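Em maio resolvi trocar a esponja descartável da cozinha por panos reutilizáveis. Comprei 2 da Dustia, azuis, e até agora não senti falta da outra. Lavo na máquina junto com os panos de prato, sem amaciante, e penduro na janela da área de serviço.

O que faltava era lugar para deixar o pano em uso. Na beira da pia ele escorregava para dentro da cuba. Passei a usar uma tigelinha vermelha na mesa de madeira. 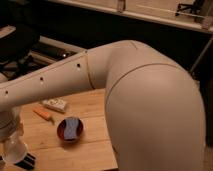 Uma leitora comentou que tigela fechada embaixo guarda água e que ela prefere um escorredor pequeno, da Huet. Pode ser. Por enquanto torço bem o pano e esvazio a tigela à noite.

O próximo passo é o óleo da mesa, que já está atrasado.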